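Punside 8: Outlining Software for Fiction Writers

Reviewed by Tiziana Marchetti
Oct 13, 2021

Punside is a desktop outliner for novels and long stories. I tested version 8 during September on a mystery draft of 775 index cards, imported from plain text. The import took one pass and kept card order, but it dropped all italics.

Each card holds a summary, a point-of-view field, and up to nine tags. Cards go into bins, and a bin can stand for a chapter, a subplot, or a character. Moving a card between bins updates the timeline at once. Undo covers the last 18 moves, too few for a heavy restructure.

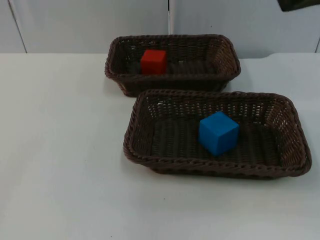

Two baskets, one cube in each.

The subplot view is the strongest part. It plots each thread against chapter number and marks long gaps. In my draft it flagged a witness who vanished between chapters 9 and 18. Filters can be saved, but they can't be shared between projects.

Export is weaker. Word files come out clean. The plain text export puts tags in the body of the scene, and there is no setting to turn this off. Search ignores the notes field.

Recommended for plotters with large casts. Writers who draft first and outline later will find the card setup slow.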